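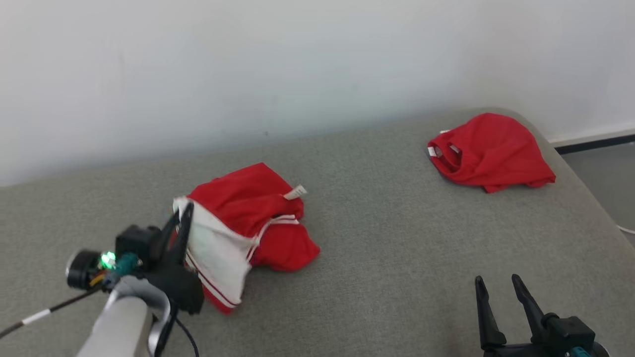

Left gripper at the white panel of a crumpled shirt, right gripper open.

Teaching by remote control: frequent questions

This page is for people who will operate the Trotow arms at Murkell for the first time. If your question is missing, please write to the teaching desk.

Do I need to know programming?
No. You move the two hand controllers and the arms follow you. The recording software, Trastar, keeps the movements together with the camera pictures.

How long is one session?
It lasts 80 minutes, with a pause of 10 minutes in the middle. Please take the pause also when you feel fresh. Tired hands make small jerks, and the robot learns them too.

Why do we begin with clothes?
A shirt never lies the same way two times. For the Sarıgül task, which is our folding task, we need many different starting positions, so please drop the clothes on the surface and do not arrange them.

May I use both arms at the same time?
Yes, when the task needs it. If only one arm has work, keep the other open and still, a little above the fabric. Do not wave it while you think. 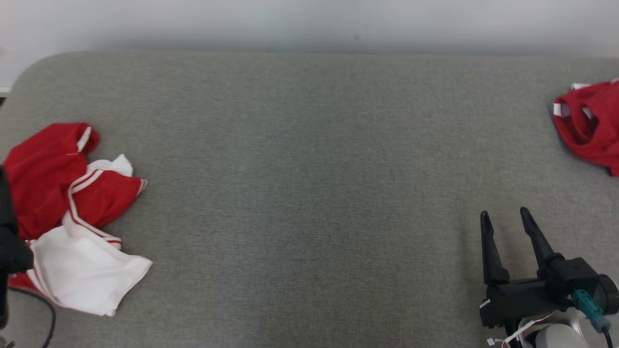
Two red garments with white trim, one on each side of the grey surface.

What should I grasp first?
Choose an edge you can see well, for example a hem or a collar. Avoid the middle of a thick pile — the fingers then take several layers and you will lose time separating them.

I dropped the shirt. Must I start again?
Usually not. Pick it up calmly and continue. A recording with a good correction is useful for us. Start again only if the garment has fallen to the floor or if a cable has caught on something.

How many recordings are enough?
For the first training we collect 670 good ones, from all operators together. Your own number is not important, and we do not compare people.

Can I watch my hands?
It is better to look at the screen. The robot will have only its cameras, so a decision you make from any other view is one it cannot repeat.

What do I do if an arm stops?
Release both controllers, wait until the light on the control box changes, and press Resume. If it stops again, leave it and call the desk. Please do not push the arm by hand.

Will I see the result?
Yes. We test the trained robot in June and all operators are invited.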